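Folding dark blue stuff on a table — how do you keep it flat?

gasport_gal
Quick one. Been doing the big folding pile on a table with a sheet over it, pale blue one. Long sleeves are killing me. Sleeve in first or body in half first? And towels, do you do them same session or seperate?

Bratport879
Sleeves straight out along the top, smooth the body, then hem up. Takes 2 passes. Towels last.

ifans_laundry
Disagree. Sleeves behind, always. Straight out just gives you a fat end and the colour fades on the crease. Had a navy one do that since June.

Bratport879
Never had a crease fade. Cheap dye maybe.

gasport_gal
Collars?? Mine go every which way.

rundelero184
Collar up, button the top one, face down. Then fold. And clear the table first mate, you'll end up with tape and odds and ends under the hem.

ifans_laundry
Or just leave a strip clear down the middle. Don't need the whole table. Clamp the cloth at a corner so it doesnt creep.

gasport_gal
Clamp is on. Pics —
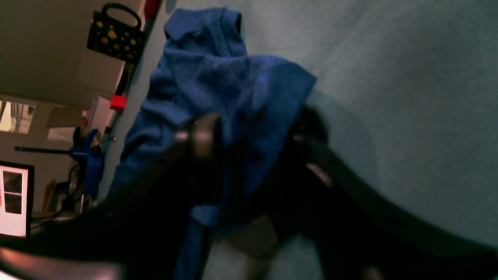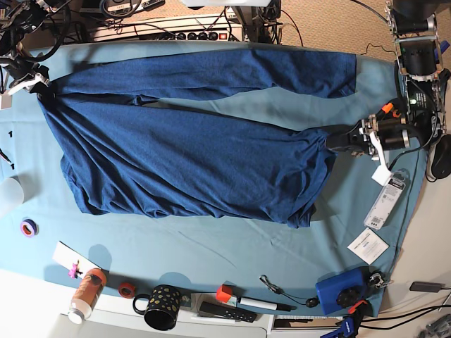
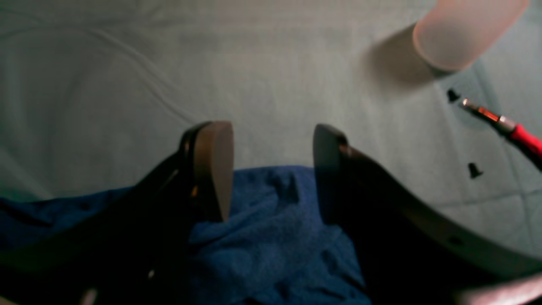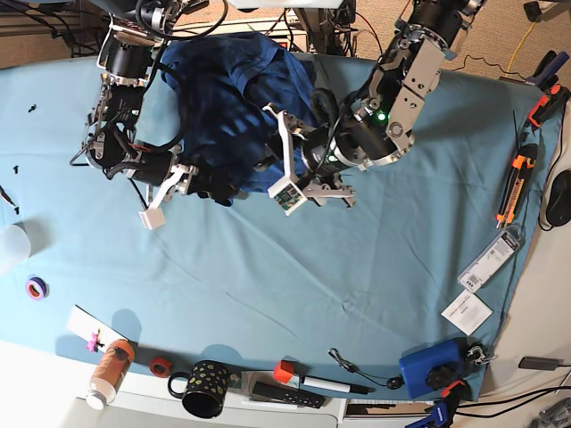 All blue, every one. First is the collar one, second is the long sleeve, third is the towel, last one still in a heap.

rundelero184
Second one's nearly there. Hem's bunching, pull it toward you before you go in half.

ifans_laundry
Still say sleeve behind. Put the box cutter away too, last pic, you'll nick the cloth.

3 comments

Bratport879: Towel in thirds, not halves. Fits the shelf.

gasport_gal: Thirds it is. Sleeve behind on one, straight on the other, will report back.

ifans_laundry: Behind will win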